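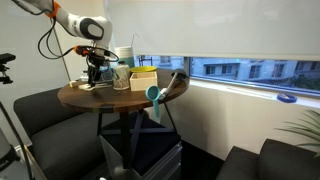 warari_jo wrote:
Tamara is going to say oil and everyone else is going to say polyurethane, so let me get in early with wax. I've kept a little walnut-brown table going for years on nothing but paste wax and a soft rag, and I wouldn't trade that soft look for anything shiny. It does mean doing it again every few months, but I put the radio on and rather enjoy it.

Mebrat Jemal wrote:
Thank you, Jo! I should have put more in my first post, I was typing with one hand and eating with the other. The table is round with a dark brown top, you can see the grain nicely, and the rim is a bit lighter than the middle. I like that rim and I'm afraid of losing it under a new finish. The base is black metal, crossed in an X, and I'm leaving that alone. What I really want to know is whether I can freshen the top without sanding it. It gets used all day long. The speckled jar with the little lid lives on it, and so does the yellow bowl, and there is always somebody's cup with a straw in it — you know how it goes.

oldpine6 wrote:
Please find out what's on it now before you put anything over it. Rub a drop of denatured alcohol on the underside with a cotton swab. If it goes sticky you probably have shellac, and then you can patch it without stripping the whole thing. If nothing happens it's likely a modern varnish, and wax on top of that will shine it up but won't do much against cup rings.

warari_jo wrote:
Well, I have to disagree a little there. Wax gives you time. You wipe the ring up that same evening and you're fine.

oldpine6 wrote:
You wipe it up that same evening, Jo. I have teenagers.

Priltia wrote:
I did a round top last March with two thin coats of wipe-on satin poly, after a very light scuff with a gray pad, and it came out lovely. Do the rim first, then the middle, and go with the grain even though your arm wants to go in circles on a round table. Mine did, and I had swirls until I did it over. The cans at Olden Hardware were marked down on Tuesday if you happen to be near one.

Mebrat Jemal wrote:
Swirls are just what I'd do, so thank you for the warning. I tried the alcohol test under the edge and nothing went sticky at all. So a varnish of some kind, I suppose? One more thing, that white jar is heavy and I'd like to put felt under it, but my sister says felt holds water and makes the rings worse.

oldpine6 wrote:
Your sister has a point if the felt gets wet. Cork is better under anything you water or pour from. For a lidded jar that just sits there, felt is fine.

warari_jo wrote:
Cork crumbles. I've swept up enough of it to know. Little clear rubber dots, and lift the thing now and then to dust.

Priltia wrote:
Oh no, not rubber! Some of those dots react with the finish and leave a soft spot you can't polish out. I had one on a Tamiru side table and the mark is still there. Felt or cork, either one, but please no rubber.

warari_jo wrote:
I never knew that. Off to look under my lamp.

Mebrat Jemal wrote:
Felt for the jar, cork for the cups, and I'll clean the top with mild soap and let it dry overnight before I decide between the wax and the poly. I'm leaning toward Priltia's way, sorry Jo. The open wooden box can stay bare on the bottom, I think, it hardly weighs anything.

warari_jo wrote:
No hard feelings, honey. Keep the wax in mind for the box.

Thread last updated Tuesday, 6:53 p.m.
Contact the moderators | Copyright Olden Home Forum | Back to top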